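We use cookies to make this site work and to see what people are reading. Accept all / Manage settings

The dumpling was the best part

By Elsa Løken
1 Nov 2021
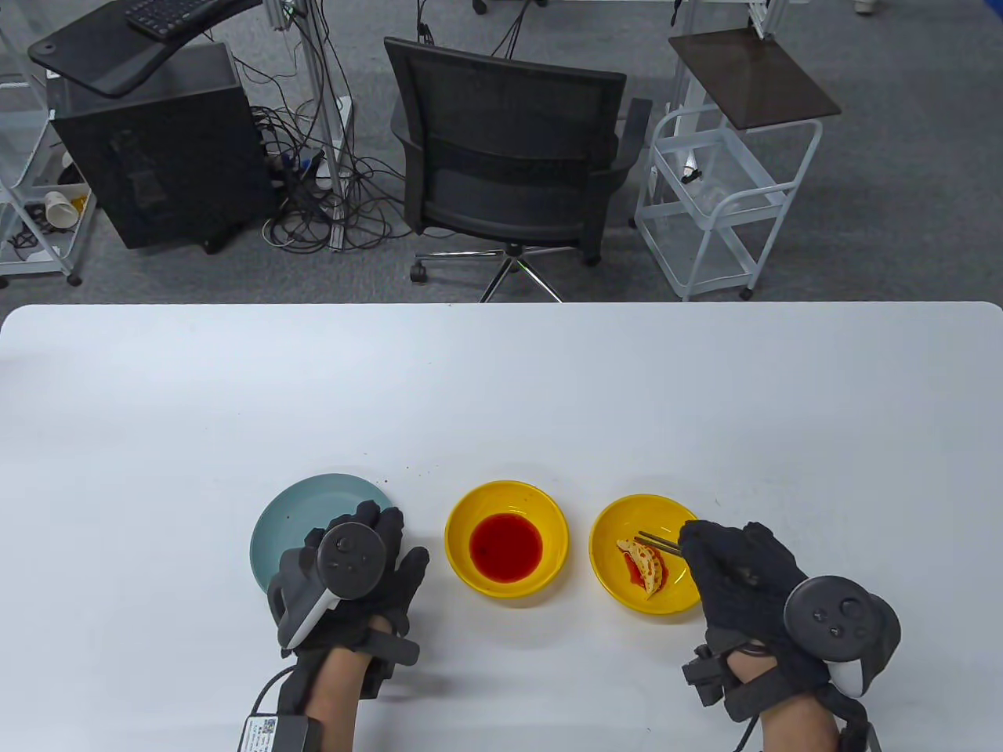
Chopsticks, gloves and one saucy dumpling at the Torvik open day.

I went to the Torvik open day in October expecting to be shown something shiny. You know the type of thing, a machine rolls out, waves, somebody claps, and you get a tote bag on the way home. I did get the tote bag (it's fine, the handles are too short). But the thing I've been talking about ever since, to my sister and my dentist and a man at the bus stop, is a person with two controllers strapped to the backs of their hands, poking at a dumpling with a pair of chopsticks.

Let me back up. Torvik shares a building with a company called Orier, out past the old Altton warehouse, and once a year they open the doors and let people like me wander through. I'd signed up online and was given visitor number 517, which made me feel very unimportant. There was coffee. There was a welcome talk that had the word "seamless" in it more times than I cared for. Then we were split into groups and sent down the hall, and my group got the table room.

It's a big white table and a gray carpet, with cables all over the floor and an office chair that looked like every office chair I've ever owned. I loved it right away! It looked like a place where people work. On the table were a blue-green plate and two yellow bowls, one with a puddle of red sauce and the other with the dumpling, already well smeared. And there were the gloves, black mesh ones, with a controller riding on the back of each hand like an oversized wristwatch that had slipped.

Alvar Viklund was our guide, and he explained it in about four sentences, which I appreciated. The gloves and controllers record how the hands move. A person does a small everyday job, over and over, and the recordings are used to teach a robot to do the same job. The project is called Ristent and they have 3912 recordings so far. He said that number with no drama at all, the way I might tell you how many miles are on my car.

Now, here's my opinion, and you can have it for free. I think this is the part of robotics the public ought to see, and I think companies are wrong to hide it behind the shiny stuff. Every video I've ever been sent of a robot folding a shirt or pouring a drink has left out the people. You'd think the thing woke up one morning and knew how. Meanwhile there's a room somewhere with carpet and takeout-looking food in it, and a person whose job is to pick up a dumpling carefully, with gear strapped to both arms, and then do it again.

And chopsticks! I've been using chopsticks for over 100 dinners, easily, and I still drop things in my lap. A wrapper is slippery when there's sauce on it, and if you squeeze too hard it tears, and if you don't squeeze enough you're wearing it. I had never once thought about how much my fingers know. Standing there I caught myself pinching the air with my own hand, trying to work out which finger does the moving. (It's the pointer and the middle one, mostly. The thumb just sort of hangs on.)

A woman in my group asked Alvar whether the people wearing the gloves get paid properly, and I was so glad she did, as I'd been too shy. He said yes, they're on staff, and they take turns so that no one's wrists get sore. Good. I'd have liked to see that on the poster in the lobby, where there was plenty of room for it next to the big glossy arm. If a machine ends up with somebody's knack for handling food, I'd like that somebody's name written down someplace, even in small print. We put the names of the caterers in the credits of movies.

My other complaint is smaller. We got fifteen minutes in the table room and forty-five in the auditorium watching slides. Swap those, please. The kids in our group were glued to the chopsticks and then had to sit through a chart about market growth, and one of them fell asleep on his dad's coat. I was jealous.

I'm not a person who gets dreamy about robots. I don't especially want one in my kitchen, and I suspect that by the time they can do dinner they'll cost more than my kitchen did. But I came away liking the whole business more than I had that morning, and it was the messy table that did it. Next October I'm going again, and I'm skipping the slides.

2 comments

marnie_k
I was in the group after yours! We got the same table but no one in ours asked about pay, so thanks for putting that in. Agree about the tote bag.

Old Pete
Thumb doesn't just hang on, Elsa. Try it with your thumb tucked in and report back.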